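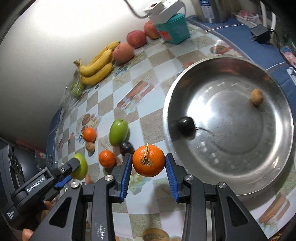 Does leaving a bag of paintballs open before a game change how they shoot?

Leaving the bag open in damp air for two days made the balls larger and less even in size, and more of them broke in the barrel. The spread of shots on the target also grew, though much of that growth went away when the barrel insert was changed to suit the swollen balls.

4. Storage and Barrel Fit

4.1 Purpose of the tests

The earlier sections dealt with fresh paint taken straight from a sealed case. Most players do not shoot paint in that state. A case is opened at the field, part of it is used, and the rest goes home in the trunk of a car or sits in a garage until the next weekend. The shell of a paintball is mainly gelatin, and gelatin takes up water from the air. A ball that has taken up water is softer and usually bigger than it was when it left the factory. It may also lose its round shape if it rests on a hard surface or under the weight of other balls.

Players deal with this mostly by feel. They roll a ball into the barrel, see if it drops through, and blow on it to see if it moves. If it drops through, the barrel is called overbored for that paint. If it has to be pushed, the barrel is underbored. The roll test is quick and costs nothing, but it checks one or two balls out of a whole bag, and it is normally done once in the morning. We wanted to know how far that single check can be trusted when the paint has been stored badly.

4.2 Paint and storage

All paint in this section was Grajales field grade, taken from one case so that the two groups would come from the same production run. The bags were opened and divided between two groups. The first group, called sealed below, was put back into its original bags, which were pressed flat to drive out air and closed with a clip. The second group, called open, was spread in shallow plastic trays with no cover. Both groups were kept in the equipment shed at the Brindusside field for two days in January, during a stretch of steady rain. The shed is unheated and has a concrete floor. Both groups were kept on the same shelf, away from the door.

The balls in the trays were turned once in the evening and once in the morning, in the way a retailer would turn a case to keep flat spots from forming. The sealed bags were turned at the same times.

A total of 417 balls were measured at the end of storage. Each was measured across the seam and along the seam with a caliper, and the larger and smaller readings were both written down. Balls with a visible dent, a leaking seam, or a flat side were set aside and were not fired. This left 200 balls for each group, or one full load of the Lundesari loader used in the firing tests. The set-aside balls came mostly from the open group.

4.3 Equipment

The marker was a mechanical model fed by compressed air and clamped to a bench by its body, with the grip removed. The trigger was pulled by a cable so that the operator did not touch the bench during a shot. We used the Drodel barrel kit, which has one front section and a set of back inserts in different bore sizes. Only the insert was changed between runs. The front section stayed in place, and the joint was marked with a paint pen so that it could be returned to the same position if it turned.

The loader was run at its slowest feed setting. At faster settings the paddles can nick a soft shell before the ball reaches the chamber, and this would have been hard to tell apart from a break caused by the barrel.

Muzzle speed was read with a chronograph fixed just past the end of the barrel. The velocity adjuster was set with fresh paint before testing and was then left alone. Fields ask players to adjust speed whenever paint or barrel is changed, and any player should do so. We left it fixed because the change in speed was one of the things we wanted to record.

The target was a sheet of plywood faced with paper and set nearly 60 feet from the muzzle. The paper was replaced after each short string of shots so that marks could be told apart. Shooting was done indoors in the covered practice lane, with the side curtains down.

Figure 2. Mandarin held between two blue ribbed finger pads, with a round stainless steel bowl behind it.

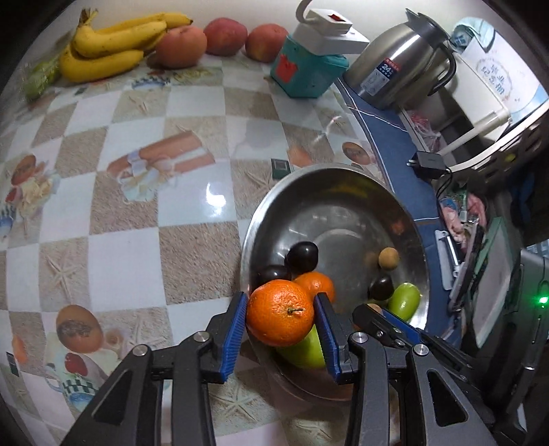 4.4 Firing procedure

Each group was split evenly between two inserts. The first was the insert that the roll test had picked for fresh paint from the same case. We call this the fresh-fit insert. The second was picked by repeating the roll test with balls from the group being fired. We call this the matched insert. For the sealed group the roll test gave a result that was slightly tighter than for fresh paint, by one step in the kit. For the open group it was looser by several steps, meaning that a wider bore was needed.

Before each run the barrel was cleaned with a pull-through squeegee and a dry swab. After a break, firing was stopped, the barrel and chamber were cleaned in the same way, and a few balls of fresh paint were fired to clear any remaining fill. Those clearing shots were not scored. The run then went on from where it had stopped.

A break was counted as a barrel break when fill was found in the insert or the front section and the chamber was clean. It was counted as a chamber break when fill was found around the bolt face. Some breaks left fill in both places, and these were listed as chamber breaks, on the view that fill is carried forward more easily than it is carried back.

4.5 Results: size and shape

The open balls were larger than the sealed balls on both measurements. The gap between the two readings for a single ball, which we take as a simple measure of how far it is from round, was also greater in the open group. The balls had swollen unevenly, with more growth across the seam than along it in most cases. The sealed balls stayed close to their fresh size. A few had shrunk slightly.

The spread of sizes within the open group matters as much as the change in the average. When we repeated the roll test with several balls taken from one tray, different balls picked different inserts. A player who tested only the first ball out of the tray could have ended up one step too tight or one step too loose for much of the load. In the sealed group, repeated roll tests gave the same insert nearly every time.

Position in the tray also had an effect. Balls at the edges were larger than those in the middle, where they were packed against one another and less of each shell was exposed. We had not planned to record position and did so only for the second tray, so this should be treated as an observation and should be checked with a proper layout.

4.6 Results: breakage

With the fresh-fit insert, the open group produced more breaks than any other run. Most of these were barrel breaks, and they came in clusters. Once a ball had broken, the next break often followed soon after, even with cleaning in between. A thin film of fill at the joint between the insert and the front section may have been the cause. The joint was dry to the touch after swabbing, but a cloth pushed into the gap picked up color on more than one occasion.

Changing to the matched insert cut the number of barrel breaks in the open group. It had little effect on chamber breaks. This fits with the idea that chamber breaks in soft paint come from the bolt and the feed, which the insert does not touch.

The sealed group had few breaks with either insert, and the difference between the two was too small to support any claim.

4.7 Results: speed and spread

The open balls left the fresh-fit insert at less even speeds than the sealed balls did. Tight balls were sometimes faster and sometimes slower than the average. A tight ball holds the air behind it for longer, which can raise its speed, but it also drags on the wall of the bore. Which effect is greater seems to vary from ball to ball. With the matched insert the speeds drew closer together but did not reach the evenness of the sealed group.

Spread on the target followed the same order. The widest pattern came from open paint in the fresh-fit insert, followed by open paint in the matched insert. The two sealed runs were close to each other. Side-to-side spread was reduced less by the matched insert than up-and-down spread was. Up-and-down spread depends heavily on muzzle speed, and the matched insert mostly improved speed. Side-to-side spread is more likely to come from the shape of the ball and the way it spins, and no insert can make a swollen ball round.

4.8 Limits

The tests used one brand and grade of paint, one marker, and one period of wet weather. Tournament grade paint has a thinner shell and may swell faster or break sooner. Dry storage was not tested. Players in dry regions report the opposite problem, in which balls shrink and become brittle, and nothing in this section should be read as covering that case.

Air temperature in the shed was not controlled. It rose during the day and fell at night, and both groups went through the same changes. The practice lane was warmer than the shed, and paint was left in the lane for a short time before firing so that it would not be shot cold. We did not measure the shell temperature of individual balls.

The person reading the target sheets knew which group had been fired. For marks near the edge of the paper, where part of the splash was lost, the center had to be judged by eye. These marks were more common in the open group, so any bias in reading them would affect that group more. The sheets were kept, and the edge marks were read a second time on a later day. The second readings did not change the order of the runs.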